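Cosow 182 Workbench Table

Product code: Cosow 182-W
Manufacturer: Lirent
Category: Benches and work tables, indoor use

Overview

The Cosow 182 is a fixed-height table for light assembly, electronics work, inspection and small-object handling. It ships flat with the top finished and drilled. Assembly takes one person and one hex key, which is included. The 182 shares its underframe with the Trevberg stool-height bench, and the leg sets are interchangeable.

Top

Length: 182 cm
Finish: warm brown wood grain, satin
Edge: square, lightly eased
Rated load, evenly distributed: 112 kg

The finish has low sheen to limit glare from task lighting. It accepts masking and paper tape for marking out work areas. Light gray tape is the usual choice on this color; it reads clearly at close range and does not draw the eye during detail work. Remove tape slowly at a low angle. Tape left in place through a summer can leave residue, which comes off with a damp cloth and mild soap. Do not use acetone or abrasive pads.

Underframe

Steel tube, powder coated. Four leveling feet with 8 mm of adjustment each. Re-tighten the corner bolts after the first week of use, then once a year.

Placement

The table has no rear lip or upstand, so it can be set against a wall or used from both sides. On brick or other uneven walls, leave a small gap at the back – the rear edge is not padded and will mark against rough masonry. If cables need to drop behind the table, allow enough clearance for the largest plug.

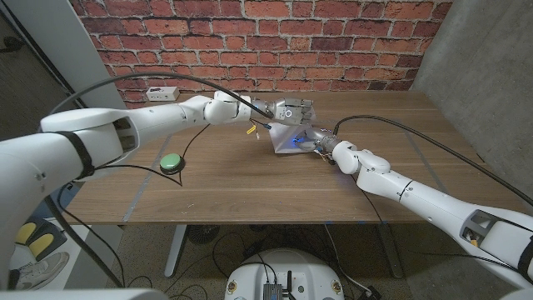 Power and cables

No outlets are built into the top. A compact power strip can stand at the rear and leaves the front edge clear. Route long leads over the back or side edge and fasten them below with the Nikolaidis clip set (sold separately, part 547). Thin signal wires may be taped down flat. Push buttons and foot switches are not supplied.

Options

Part 547: cable clip set
Part 112: locking casters, set of four
Replacement top, same finish, undrilled

Casters reduce the rated load. See the data sheet before ordering them for use with heavy equipment.

Ordering

Lead time is quoted at order. Tops from different batches can vary slightly in grain and tone, so order matching tables together. For drawings and custom hole patterns, contact Fatos Nikolovski in technical sales.

Page last revised 9th December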